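Start Greifer Zellen Zubehör Gebrauchtgeräte Ratgeber Kontakt

Tretitz Automationsbedarf
Greifzelle Cemance 2 - was sie kann und was man dazukaufen muss
2023-10-18, Redaktion Tretitz

Wir führen die Cemance 2 seit Mai im Programm und verkaufen sie gern, aber nicht an jeden. Wer das Datenblatt liest, könnte meinen, man stellt die Zelle hin, schließt sie an und lässt sie sortieren. So läuft es in den wenigsten Betrieben. Deshalb steht hier etwas mehr als üblich.

Lieferumfang: Arm, Greifer mit schwarzen Fingern, kleine Kamera am Handgelenk, Steuerung, Kabelsatz. Nicht enthalten sind Tisch, Schutzeinrichtung, Beleuchtung und die Einrichtung vor Ort. Drorna, der Hersteller, nennt das »modular«. Man kann es auch anders nennen.

Der Nettopreis für die Grundausstattung steht in der Preisliste. Interessanter ist, was danach kommt. Planen Sie 3000 Euro für Tisch und Schutz ein, und zwar im selben Haushaltsjahr, sonst steht die Zelle auf der Palette. Ein Satz Ersatzfinger kostet 600 Euro. Wir halten das für zu viel und haben es Drorna auch gesagt. Geändert hat sich nichts.

Zur Taktzeit machen wir keine Angaben. Die Werte im Prospekt gelten für glatte Quader in fester Lage, und wer nur glatte Quader in fester Lage hat, kommt mit einem einfacheren Gerät billiger weg. Bringen Sie Ihre eigenen Teile zur Vorführung mit, auch die hässlichen: Geripptes, Geflochtenes, Weiches. Und bestehen Sie darauf, die Bilder der Handkamera zu sehen, während der Arm fährt. Im Stillstand sieht jede Kamera gut aus. In der Bewegung verschmiert eine feine Struktur schnell zu Streifen, und auf einer hellen Fläche kommen womöglich noch Lichtflecken hinzu.
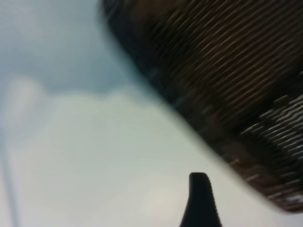 Ob die Auswertung damit zurechtkommt, hängt von der Software ab, und da wird es teuer. Das Paket von Falcão kann mehr als das mitgelieferte, läuft aber nur als Jahreslizenz. Rechnen Sie es über 3 Jahre, bevor Sie unterschreiben - der Rabatt im ersten Jahr sagt wenig. Eine zusätzliche feste Kamera über dem Tisch ist oft die vernünftigere Ausgabe. Auch sie steht nicht im Grundpreis.

Gewährleistung 2 Jahre, Finger und Kabel ausgenommen. Mietgeräte haben wir auf Anfrage, die Miete wird beim Kauf zur Hälfte angerechnet. Wir empfehlen die Miete jedem, der noch keine Zelle im Haus hat. Unser Vertrieb sieht das nicht so gern.

Lieferzeit laut Drorna »kurzfristig«. Lassen Sie sich einen Termin schriftlich geben, auch von uns.

Kontakt Impressum AGB © Tretitz Automationsbedarf Nach oben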